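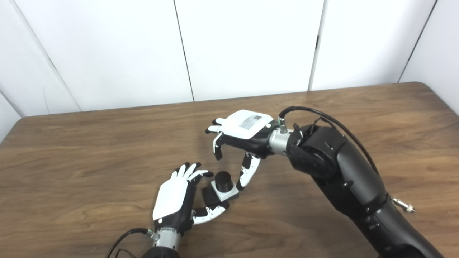 Bergen, 26 Jun 2021
By Eskil Tveit and Sanaa Ait Brahim

Chapter 2. Saliva and the Mineral Balance of Enamel

Enamel is the hardest tissue in the body, and it contains no living cells. Once formed it cannot be replaced by the tooth. Its surface nevertheless gains and loses mineral throughout the day, and the fluid that controls this exchange is saliva.

The mineral in enamel is a form of calcium phosphate. At a neutral pH, saliva holds enough dissolved calcium and phosphate to keep the crystals stable. When bacteria in plaque ferment sugar, they release acid and the pH at the tooth surface drops. Below a certain level, called the critical pH, mineral begins to leave the enamel. The critical pH is usually given as 5.5, although it varies with the calcium and phosphate content of the person's saliva.

Recovery depends largely on flow. Saliva dilutes the acid, carries sugar away to be swallowed, and supplies bicarbonate, the main buffer in stimulated saliva. Chewing raises both flow and bicarbonate. During sleep flow falls close to zero, and a sugary drink taken at bedtime therefore clears slowly.

Reduced flow is called hyposalivation. The feeling of a dry mouth is called xerostomia. The two terms are often confused, and a patient may have either one without the other. Common causes of reduced flow include certain medicines, radiation to the head and neck, and Sjögren's disease.

Section 2.1 covers the salivary glands and their nerve supply. Section 2.2 treats buffering in more detail, with worked problems. Section 2.3 describes how flow is measured in the clinic. Students who have not read the material on plaque in Chapter 1 should do so before starting Section 2.2.

Terms used in this chapter: critical pH, buffer, stimulated flow, hyposalivation, xerostomia.

Comments (2)

Hazem El Ouafi: Is the 5.5 value meant to apply to root surfaces as well? My lecture notes give a higher figure for dentin.

Stavros Makris: Enamel only. Dentin starts to lose mineral at a higher pH, so your notes are fine. The link to the 2.2 problem set is broken for me, by the way.

Contact | © 2021 Feltska | Back to top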